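3.2 Materials and table setting

The clearing task was built around disposable tableware because it is cheap, light, and common in shared offices. We wanted items that people handle every day without much thought, and that come in sizes close enough to invite sorting. Paper cups met both needs. They can be nested when the sizes match, they tip over easily, and a stack of them takes up far less room than the same cups spread over a table.

The tableware came from an ordinary catering order placed with Wudus in July. The full order held 1000 pieces, of which 590 were used during the study. The rest stayed in their sleeves and were later given to the office kitchen. Each piece was used for one session only, as paper rims soften and bend with repeated handling, and a bent rim changes how easily one cup slides into another. Pieces with a visible crease or a split seam were put aside before the session began.

All sessions were held in the open work area at Nendilwood, at a long white table. We did not clear the area around the table or change the lighting for the study. Participants worked standing, and they could move along the side of the table as they wished.

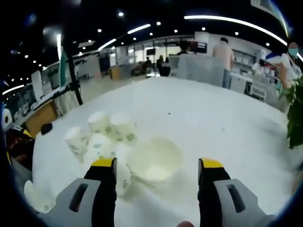

The starting layout was deliberately untidy. In pilot sessions we had set the cups out in even rows, and participants simply worked along each row from one end to the other. The order in which they picked things up told us little. Once the cups were placed in loose groups, with some standing and others leaning or lying on their sides, participants had to choose where to begin. Callum Baxter prepared the layout before each session from a short written list. The list gave the kinds of items to put out but left their exact positions open, so no two layouts were the same.

Bowls were included for a separate reason. A bowl can be treated as one more item to stack, or it can be used as a place to put other items. Agbayani and Gotley describe this second use as "temporary holding" in their work on home dishwashing, and we kept their term. Participants were told that any piece could be placed in or on any other piece as long as nothing was crushed.

3.3 Procedure

Each session had two parts. In the first, participants gathered the scattered cups and bowls into stacks. In the second, they sorted and moved cups of different sizes, with a potted plant left on the table. The plant was kept because shared tables are seldom bare, and people clearing them often have to reach past something that is meant to stay. Participants were asked to leave the plant standing but were given no rule about which side of it to use.

Instructions were read aloud from a printed card. The wording was kept short:

"Please tidy the cups and bowls. Put things together in a way that makes sense to you. Tell us when you think the table is done."

We did not define a tidy table. Participants who asked for more detail were told to do what they would do at their own workplace. There was no time limit, and sessions ended when the participant said so.
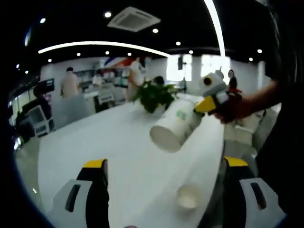

Figure 2. A larger cup held sideways above the table, with a small cup standing upright in the foreground and the potted plant behind.

Cup size mattered more than we had planned for. A small cup dropped into a larger one sits low and can be hard to get out again, while a larger cup turned over a small one hides it from view. Both arrangements save space, and both were accepted as valid stacks. We coded them separately as "inside" and "over". A third code, "beside", was used when cups were lined up by size with no nesting at all.

3.4 Coding

Two coders watched the recordings and noted each placement that lasted until the participant picked up another item. Brief contacts, such as nudging a cup out of the way, were not counted. This gave 273 placements for analysis. Where the coders disagreed, they watched the section again together and settled on one code. In 6 cases they could not agree, usually because the participant's arm covered the cup at the moment it was released. Those placements were marked as unclear and kept in the total, but they were left out of the comparison of stacking types in Section 4.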